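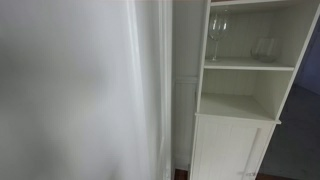
4.2 Glassware and the narrow cabinet

Drinking glasses came up in nearly every interview, usually before we asked. In the first part of the study, households sorted their kitchen and dining items into those used daily, weekly, and less often. Glasses were hard to place. Many people owned a set for guests and a second, mixed group for themselves, and the two had often merged over time. One household kept water tumblers in three different rooms.

We therefore treated glassware as a separate category in the April round. Participants were asked where each kind of glass was stored, who put it there, and whether they would put it in the same place again if they were starting with an empty home. The answers were coded by two of the authors. Disagreements were settled by Kenta Kaneko, who had not taken part in the home visits and worked only from the transcripts.

Of the 815 storage places recorded across all households, 88 were open shelves used mainly for drinking vessels. Most were in or next to the kitchen. A smaller group stood in hallways or dining areas, often in tall, narrow units that combined open shelving with a closed cupboard underneath. Participants called this type by several names (hutch, linen cabinet, tower, "the skinny one"). We use the term narrow cabinet for all of them.

Narrow cabinets were used differently from wall cupboards. With a wall cupboard, people tended to fill the shelf from the back and stop when no more would fit. With an open narrow cabinet, they stopped much earlier. Several said that a full shelf looked messy from the next room. Others were worried about knocking a glass while reaching past it for another. Felicja Domański, who carried out most of the home visits, noted that people often moved a glass slightly while talking about it and then moved it back to where it had been.

Figure 3 shows an open upper section with a stemmed wine glass and a stemless tumbler on the same shelf. The compartment below them holds nothing. Similar arrangements were common in our notes, and the lower compartment was described in one of two ways. Some participants said it was waiting for something, such as a bowl or a set of plates they planned to buy. Others said they had left it clear on purpose so that they had a place to set things down. 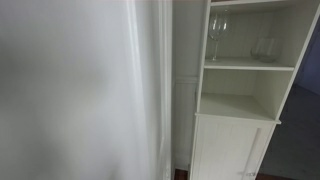
Figure 3. Narrow cabinet with two glasses on the upper open shelf, an empty compartment below, and a closed cupboard at the base.

The closed lower section was seldom used for glasses. Table linens, candles, spare light bulbs, and board games were all more frequent. When glasses were kept there, they were usually still in the box they came in. Two participants had forgotten that they owned them.

Mixing stemmed and stemless glasses on one shelf divided opinion. Those in favor said that both kinds were taken out for the same meals and should be kept together. Those against pointed to the difference in height, which they felt wasted the space over the shorter glasses. In practice the objection had little effect on what people did. Shelf spacing was rarely changed after a cabinet was put together, even in models with movable shelves, and the pegs had often been lost.

We also asked about the material of the shelf. Painted shelves were liked for their looks but were said to show rings and dust. Up to 70 percent of the people with painted shelves said they wiped the surface before guests came, and fewer did so at other times. Shelf liners were uncommon on open shelves and common in closed ones.

One limit should be noted. Homes were recorded as they were on the day of the visit, and some participants told us they had tidied beforehand. The shelf counts may be low for that reason. The diary entries, discussed in Section 4.3, were kept by the participants themselves and give a better picture of how many glasses were in use at once.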